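Chapter 4
Paper, Grain and the Way a Book Opens

When I was learning to bind books, I ruined a whole batch of notebooks in one October afternoon. I had cut the paper neatly, folded it neatly, sewn it neatly (I was very proud of my sewing), and when I picked up the first finished one and tried to open it, it sprang shut like a mousetrap. They all did! My teacher, Rocío Ortuño, took one, bent a page between two fingers and handed it back to me. "Wrong way around," she said, and went off to make coffee.

She meant the grain. Paper is made of fibers, and on a papermaking machine most of those fibers settle in the direction the web is moving. So a sheet bends easily one way and puts up a fight the other way. In a book you want the grain running parallel to the spine, from head to tail. Mine ran across. Every page was a little springboard, and no amount of pressing was going to talk it out of that.

I still have one of those notebooks on my desk. I use it to hold down other notebooks.

In Chapter 3 we looked at fibers and pulp, and if you skipped it, you can get by for now, but please go back before the section on sizing. In this chapter we take the finished sheet and ask what it does once it's in a book. We'll start with grain, move on to weight and thickness (people mix these up all the time, me included), and then spend a good while on the spine, where most of the trouble lives.

Before you read any further, find a sheet of ordinary office paper and try the bend test. Curl it over lengthwise without creasing it and press down lightly with your palm. Now turn it a quarter turn and do it again. One way should feel softer. Mark that direction with a pencil arrow and keep the sheet, as we'll be tearing it up in Section 4.2.

Then pick a few books off your shelf and let the pages fall through your fingers. Some drop over quietly and lie down. Others stand up in an arch and stay there, and you end up holding them with your elbow while you eat your sandwich.
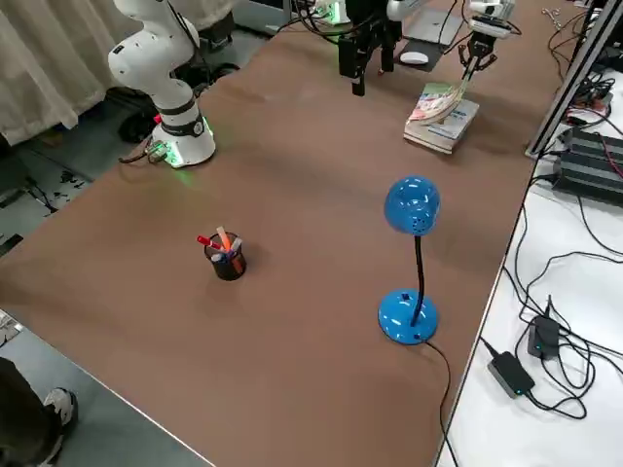 Figure 4.1. Lifted pages curving upward in an open book, on top of a stack.

How high that arch stands depends on the grain, the thickness of the paper, the size of the page and how far the spine is willing to give. A small page is much stiffer than a big one of the same paper, which is why pocket editions can be such stubborn little things. My Zekier pocket atlas has 875 pages and has never once stayed open at the one I wanted.

4.1 Finding the grain

The bend test is the quickest, but it gets tricky with thin papers, so I'd like you to know two others. For the first you need a strip of paper about 27 millimeters wide, cut from each direction of the sheet, and a steady hand. Lay one strip on top of the other, pinch them both at one end and hold them out sideways. Swap the order and try again. The strip with the grain running across its width will droop more, and in one of the two positions you'll see a gap open up between them.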